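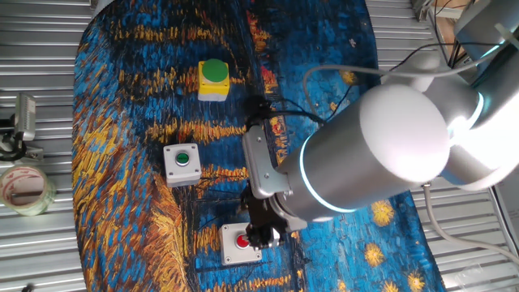
Wundville robot arm goes back to pressing buttons

A robot arm in Wundville has spent most of July learning to press a button, a job its neighbors in the building manage on the elevator every morning with a coffee in the other hand.

The arm belongs to Memon, a small automation firm on the second floor of the old Wesham mill. The company wants a machine that can be shown a control panel it has never met and pushed into service without a programmer standing over it. To get there it is collecting examples, each one a short recording of the arm reaching out and pushing the button it was asked to push. The target is 3,000. As of this week the count stands at 1,680.

"People hear robot and they want to know when it does a backflip," said Shagufta Dhanial, who runs the collection. "It does red. It does green. We're very pleased with red."

The setup has three push-button boxes, two with green buttons and one with red, laid out on a cloth printed with a swirling starry night in the manner of Van Gogh. The cloth is there on purpose. Earlier recordings were made on a plain white sheet, and the software that came out of them did well as long as the world was a plain white sheet. Put on a brown desk, it pressed the desk.

So the backgrounds now change every 200 recordings. The arm has already worked over a checked picnic cloth, a map of the county and a bath towel with a flamingo on it. The painting has been the hardest so far, with all those yellow and orange dabs competing for attention. Dhanial said an early version of the software, trained before the cloth arrived, went for a star with real conviction.

The boxes get shuffled between recordings as well, and the instruction changes with them. Sometimes the arm is asked for the red button and sometimes for the big green one on the yellow box. The small green one is the least popular with the operators, who guide the arm by hand controller from a nearby desk and have to land the closed gripper on a target not much wider than a thumb.

Not every attempt makes the cut. Memon has thrown out 182 so far, mostly for pressing the wrong button or for nudging a box across the table and then pressing it anyway. Some of the misses are kept in a separate folder, on the theory that the software should also know what a bad afternoon looks like.

An operator on a good shift can get through a full background before lunch. The shifts are short, and the company has lately started letting people play the radio.

The first customer in line is a packaging plant in Plandurberg, where the night crew would like something to restart a row of older machines that have no connection to anything and stop whenever they feel like it. Each has a start button and a stop button, side by side. Memon would not say when the arm will be ready to visit, though Dhanial said the plant has been asked to send over photos of its wallpaper, tablecloths and anything else with stars on it. The plant sent a picture of a gray wall.

Recording continues through the end of the summer. A striped shower curtain is up next.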